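Notes for the Plesutport talk, 24 January 2021
Yaqin Wan
Slot is 30 min incl. questions. Keep moving. Don't read these out.

OPENING

Thank Bimla for chairing. Thank people who came in from the east side, long trip.

Start with the letter. Read first line only: "The council intends to vary the conditions of the existing permit." That's how most of us found out. Went to 1,208 addresses. Mine was under a pizza flyer.

Ask for hands: who got it? Who read it to page 2? (Expect not many. Don't tease.)

Say what tonight is: the plan to let the Siltus quarry pit take fill after digging stops, how the permit change works, what you can put in a submission. Not a rally. Tarek has the rally info at the back if people want it.

WHERE WE ARE

Quarry permit goes back to Manju Kanaujia's father's time, she can speak to this, ask her if time. Original condition: pit gets graded and planted at end of life. Grass, trees, a walking loop. It was on the drawing. People bought houses off that drawing.

Now Siltus wants to fill the pit first. "Clean fill." Stop on that phrase. Ask what clean means. The application has a definition, it's in the appendix, it allows crushed brick, concrete and soil "with minor inclusions". No definiton of minor. I have looked.

Operator for the fill stage would be Bansal, under contract to Siltus. Two firms, one permit. Who do you call when the dust comes over the fence? Application doesn't say. Asked in writing. Reply said the matter would be "addressed in the management plan." Management plan gets written after approval.

Pause there. Let that one land.

HOURS AND TRUCKS

This is what people really came for so don't leave it till the end like last time.

Current permit: trucks till 4. Proposed: trucks till 6, and Saturday mornings (no wait, take the days out, hours table is on the handout, just point to it). Point to handout.

Route: Eso Road both directions. School crossing is on Eso Road. The traffic report says the crossing is "outside the study area". The study area stops at the bridge. Crossing is just past the bridge. Show on map with finger, the pointer is dead.

Traffic count was done in school holidays. Aarti found this. Credit her by name.

16 years of fill. Say it twice. A kid starting school now will be done with school.

Someone will say the road gets trucks already. True. Say it's true. The question is how many more and till when.

WATER

Shorter here, I'm not an engineer, say so.

Pit floor sits below the creek. Quarry pumps it out now. When fill goes in, where does the water go. Report says a liner on the creek side only. Other three sides are "natural clay, assumed continuous". Read out the word assumed.

Bimla's bore is on the other side. She's happy for me to say that. Check w/ her again before starting.

What we want: test bores on all sides before any decision, results public. That's it, not a big ask. Council made the tile works do it.
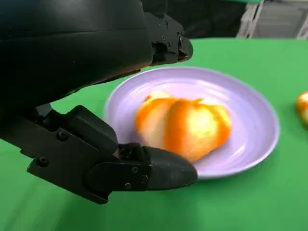
The black gripper, upper and lower fingers

THE PROMISE QUESTION

Careful section. Stick to wording.

Before the election the ward candidates were asked at the hall: would you support any use of the pit other than parkland? Answers were written down. All of them said no. Two got in.

Since then one has said she will "wait for the officer's report" and the other hasn't answered. Don't guess why. Don't say "lied". Tarek may shout it, fine, move on.

Fair point on their side: councillors have to keep an open mind on a live application. It's a real rule. If they say yes or no now they might have to step out of the vote. So asking them to "just commit" may backfire. Better to ask what they need to see. Put this clearly, people get mad at this bit.

Also the minister can call it in. Then council doesn't get a vote at all. Has happened elsewhere. No sign of it here so far but Siltus has met with the department, it's in the diary release Aarti got. Just say met. We don't know what was discussed.

If called in: submissions already lodged should still go across. So lodge early.

WHAT SIDLUS SAYS (fix spelling on slide!!)

Be fair, give them two minutes.

- Pit is a hazard as it is. Steep sides. Agree.
- Fill has to go someewhere, region is building a lot. Agree, mostly.
- Money from fill pays for the park at the end. This is the big one.

On the money: ask for the bond. Current bond was set when the permit was first issued, never raised. If Bansal walks off halfway we've got half a hole and no park. Larger bond, held by council, before the first truck. Even people who support the fill should want this. Manju supports the fill, by the way, and she wants the bond. Good to mention, shows it isn't us and them.

SUBMISSIONS, HOW TO

Closes in March. Exact date on handout.

One page is fine. Own words. Form letters get counted as one, the planner told me so on the phone.

Say where you live. Say how you use the road, the creek, the reserve. Kids, horses, shift work, asthma, whatever's true.

Quote the condition number. It's condition 2. Easy to remember. "I object to the change to condition 2" or "I support the change to condition 2 only if..." Both count.

Don't bother with house prices, they can't weigh it. Dust, noise, traffic, water: they have to.

Email or drop at the front desk. If you drop it, get it stamped. Aarti's wasn't and it went missing.

Tick the box to be heard. You can always not show up. If you don't tick you can't speak.

QUESTIONS LIKELY

Can they truck at night? Not under this application. Could apply later.

Will there be smell? Shouldn't be with bricks and soil. See "minor inclusions" again.

Can we appeal? Yes if you've objected, unless it's called in. That's the other reason to lodge.

Is the walking loop dead? Still on the new drawing, different spot, gets built in the last stage. Show drawing 2.

Who pays for you? Nobody, me. Hall hire came out of the raffle.

Asbestos, someone always asks. Application says loads are checked at the gate by eye. Don't speculate past that. Ask them to write it down in a submission.

END

Handouts by the door, one per house pls, we ran short on copies. Sign-up sheet for site walk, Siltus has agreed to one, closed shoes.

Hand back to Bimla. Stack chairs.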